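Print this page | E-mail this story

7/23/22
By the fiction desk

The Second Quote

The owner wanted the equipment budget before lunch, and I had two quotes open on the counter. Sostis would sell us a pair of arms outright. Claltero would lease the same reach and payload over 5 years, grippers extra. Neither price included the shell work, which was the only reason we were buying.

I rang Drerton, the plant up the coast that had put arms on its line in April. The woman in purchasing told me to budget for fingers. They had gone through 4 sets, she said, and no one had put a line in for them.

"What about the arms?"

"The arms are fine. It's the fingers and the mats."

I wrote down mats. Then I went in to watch the trial.

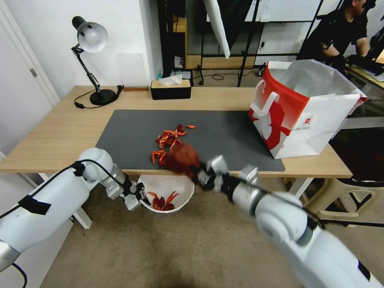
Crawfish trial, both arms at the desk.

The Fagundes rep stood beside me with a clipboard. He said the colour of the shells helped and the claws didn't. I asked what happened when a claw caught in the gripper. He said someone came over and took it out.

"Who?"

"Whoever you've got on."

So that was a wage. I added it under the mats. I put in spare cable, black tape, and a second bowl, and moved the lease to the bottom of the page. With the labour in, the two quotes came out closer than I'd expected, and both came out over.

The owner read the sheet standing up. She crossed out the second bowl, looked at it a while, and wrote it back in.

"Ask them for one arm," she said.

I went back to the counter and rang Sostis.

We use cookies to remember your reading preferences. Accept | Manage settings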